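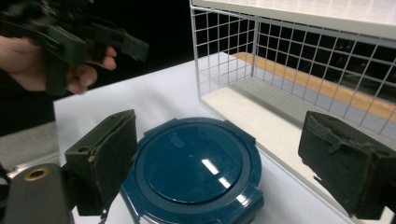

The Lid at Prellstead

Gopinath Annamalai entered the lid in the register as item 872. Teal-blue, round, raised center panel, tabs on the outer rim. Condition: glossy. Origin: the Kamath kitchen, second shelf.

The matching container was listed under Skanell, which had closed in October. He wrote to them anyway.

Indira Krishnan put the lid on the white table and pressed the center with her thumb.

"It fits something," she said.

"Everything in the register fits something. The form requires it."

She tried it on 3 jars from the cupboard. The tabs cleared the first by a finger's width and missed the others entirely. She recorded each result – no fit, no fit, no fit – and signed the sheet.

"My mother kept rice under one like this," she said.

Gopinath looked for a column for that. He used Remarks.

Comments

Rodrigo Pastor: Did Skanell ever write back?

Aravind V.: I'd have kept the lid.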